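August — open day, brick handoff demo

Setup 8:40, Gemechu and me. Doors at 10. Érica on the door with the clicker, 407 by close, more than we planned chairs for. Saadet did the talking, I stayed on the e-stop.

Both arms homed OK second try. First try left arm complained about joint 4, power cycled, fine after. Not chasing it today but LOG IT.

Ran the handoff for the Cullton group first (school kids, front row very loud). They liked the part where the two grippers come together over the small piece, so we kept going back to that.

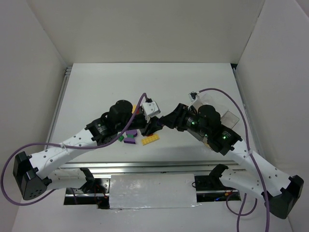
Both grippers on the small purple piece, loose bricks by the left one.

Things people asked:
— why two arms (Saadet has a good answer, write it down for next year)
— can it build the whole thing by itself. No.
— what's the purple cable. Got this one a lot. Wrist cable, tied to the forearm so it doesnt snag. I'd like a second tie nearer the elbow, loop swings wide.

Afternoon slot was the Vovar people, four of them, more technical. Wanted grip force numbers, I didn't have them on me. Suqin is sending the table. They also asked to see stacked pieces held up off the table, so switched to yellow curved on red and went slow. Josphat pulled up the wrist view on the big screen, much easier to explain from that than from teh side.
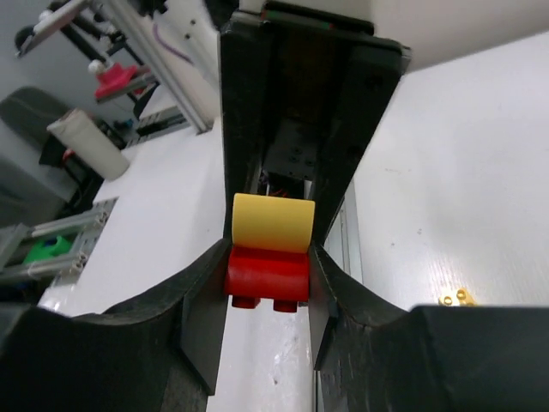

To do before next visit
- second cable tie, both arms
- joint 4 log to Josphat
- force table to Vovar (Suqin)
- wipe down tabletop, scuffs show up on the wrist view
- ask Érica for the sign-up sheet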